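## 2. Planning the Space and the Budget

Read this section before you place an order for your Ojala mobile base. An hour with a tape measure now saves a lot of phone calls later, and it's a fun hour!

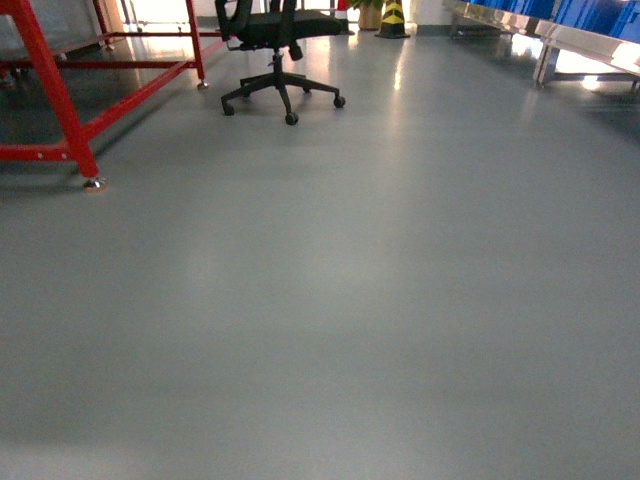 *Fig. 2-1. Open floor between a red metal base frame and a rack or workbench holding storage bins.*

**Measure first**

1. Pick the stretch of floor where the robot will do most of its driving. Smooth, level epoxy is a great surface for the Ojala.
2. Measure the narrowest gap the robot must pass through. Measure at floor height: bench feet and chair bases often reach farther out than what's above them.
3. Write down everything on casters. Chairs wander, so give each one a parking spot on your floor plan.
4. Look for bright reflections on glossy floors at the time of day you plan to run. Mark them on the plan too.

> **Note:** Fixed benches and racks make wonderful landmarks for mapping. Leave them where they are once the first map is saved.

**Then build the budget**

5. Start with the base unit and charger from your quote.
6. Add $328 for the Arkatum bumper kit if the robot will share the floor with people.
7. Add $358 for the spare battery. Teams running two shifts love this one.
8. Set aside $2,000 for floor repair, outlets and network work. Whatever you don't spend can go toward a second charger.
9. Plan 40 hours of staff time for mapping and training.

> **Caution:** Do not order the charger before you have picked its wall. The cord can't be extended.

Send your floor plan to Nayeli Londoño at the Oserport office. She'll mark it up and return it with your final parts list. Billing questions go to Ashley Inskip.

Next: Section 3, Receiving and Unpacking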